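Word list for the Estitz kitchen glossary, maintained by Piroska Barta. Last edited 3/31/25.

## Contents

`terms.csv` holds 1567 rows, one per term. Of these, 680 have a regional variant in the `alt` column. Encoding is UTF-8, separator is a semicolon.

- `term` — headword, lower case
- `alt` — variant spelling, may be blank
- `room` — `kitchen` or `pantry`
- `src` — `D` (Drurnport list) or `S` (Sumovwood list)

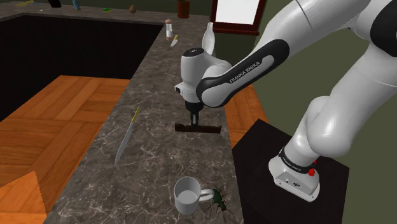 *Entry "worktop" (alt. "countertop"): grey marble, rendered.*

## Known problems

Rows from the Sumovwood list were typed by hand and two of them share an ID. Plurals are not normalised. "Hob" and "cooker" overlap in the older entries — check `src` before merging.

## Licence

Free to reuse with credit. Send corrections as a patch against `terms.csv`.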